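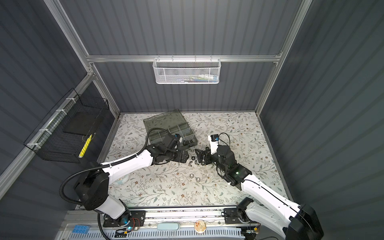

独立工作室Grikside的新作《Marniritz》原定登陆掌机和电脑，客厅主机版一直没有消息。五月，工作室的制作人接受了我们的采访，确认主机版已经进入测试阶段，由负责移植的Comis完成底层适配。这款游戏讲的是整理和分拣，玩家在一间不大的工坊里把零散物件归到各处，有的挂上横杆，有的收进网篮，白色六边形网眼的篮子里放着几支像管子或笔的细长物件，墙边的黑色方格网篮里靠着一支形似记号笔的亮黄色物件。制作人说，主机版的难点在操作。“鼠标点一下就能拿起来的东西，用摇杆要移动半天。我们最早的版本，测试的人玩到第4关就放下手柄了。”

团队后来重做了光标系统。按住肩键时，光标会自动吸附到最近的可拾取物件，松开后恢复自由移动。吸附的强度可以在设置里调，也可以完全关闭。“有老玩家不喜欢被帮忙，所以默认值给得比较低。”

关于画面，制作人表示主机版会提供两种模式，画质模式下阴影和反光更细，性能模式优先保证帧数。两种模式可以在暂停菜单里直接切换，不用退回标题画面。存档方面，电脑版的进度可以通过Manole账号转到主机上，反过来也行，但自制关卡暂时不能跨平台。“关卡文件的格式两边不一样，转换工具还在写，首发赶不上。”

被问到内容量时，他给出的数字是首发100个关卡，另有20个限时挑战。测试版目前收到685条反馈，其中提得最多的是字体太小。“坐在沙发上看电视，和坐在桌前看显示器，距离差很多。这个问题我们自己在办公室里没发现，因为办公室的电视就摆在桌子旁边。”新版本加入了三档字号，物件说明也改成了可以放大的浮窗。

多人模式最多支持4人本地合作，共用同一个画面。在线联机没有列入计划。“做过一个原型，延迟一高，两个人会同时抓住一件东西，谁也放不下去。我们人手有限，先把本地的做好。”

价格还没有最后定下来，制作人只说会和电脑版保持一致，已经购买电脑版的玩家没有折扣。实体版正在和发行方谈，能不能赶上首发要看压盘的进度。后续更新会先上电脑，主机要等审核，通常晚几天。

采访最后我们问到续作，他说目前没有人在做，大部分人都在修测试版里的问题，手头最急的一个是手柄断开重连后光标会停在左上角。

评论 20　分享 4

相关文章
Manole账号跨平台存档设置方法
Comis谈老游戏移植：先改菜单
掌机版《Marniritz》试玩记录
本地合作游戏怎么选手柄

联系我们 | 投稿 | 版权所有，未经许可不得转载 | 返回顶部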